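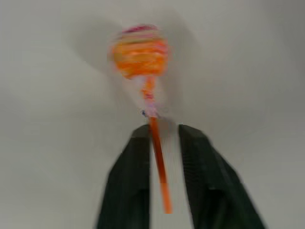
A lollipop with an orange, peach and cream swirl and a pink top.

FOR IMMEDIATE RELEASE

Ridell announces Stultthorpe, a puzzle adventure set in a failing seaside town

MELBOURNE, Australia – Independent developer Ridell today announced Stultthorpe, a single-player puzzle adventure coming to PC and consoles next December. A playable demo will be released on PC this Tuesday at 9 am Melbourne time.

Players take the role of Amegashie, a night-shift signal operator sent to a coastal town where the trams run to a timetable that no one remembers writing. By changing points, swapping destination boards and riding the lines after dark, players work out where each tram is meant to go and who is still waiting for it.

The game is split into 16 districts. Each one can be finished in more than one way, and changes made in one district carry over to the next. Send the last tram to the harbour instead of the hospital and the harbour shops will be open the following night, with different people to talk to and different routes to unlock.

"We started with a very small prototype, one loop of track and two stops," said Ronaldo Abella, game director at Ridell. "People who tried it kept missing the tram on purpose to see what would happen at the stop. We built the rest of the game out from that."

There is no combat and no timer in the standard mode. A separate timetable mode, aimed at players who want a harder challenge, runs the whole town to the clock and keeps a record of every late arrival.

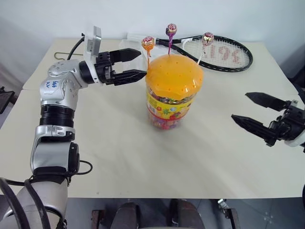

A silver and white robot arm with a black two-finger gripper over a cream tabletop.

Stultthorpe is the studio's second release. Its first, the card game Orko, came out on PC and was later brought to handheld. Owners of Orko will receive an extra tram livery in the new game at no charge.

The script has 3095 lines of recorded dialogue, all of it optional. Subtitles are on by default and can be resized, and every puzzle that uses colour also uses a shape or a number. Controls can be fully remapped on all platforms. Text will be available in English, French, German, Spanish and Japanese at launch.

The demo covers the first two districts and takes over an hour to play through. Progress can be carried into the full game on the same platform. A closed test of the same build had 1761 players, and their feedback led to changes in the map screen and the way points are switched with a controller.

"The map was the big one," Abella said. "It used to fill the screen and stop everything. Now you unfold it in your lap and the tram keeps going – you can still look out the window."

Pricing will be confirmed closer to launch. A soundtrack will be sold separately.

Key features
Run the trams through 16 connected districts
Routes and residents that change with each night's choices
Standard mode with no timer, plus timetable mode
Full controller and keyboard remapping

About Ridell
Ridell is an independent game studio based in Melbourne. It makes small single-player games for PC and consoles.

Review code for the demo is available to press and creators on request through the studio's website.

ENDS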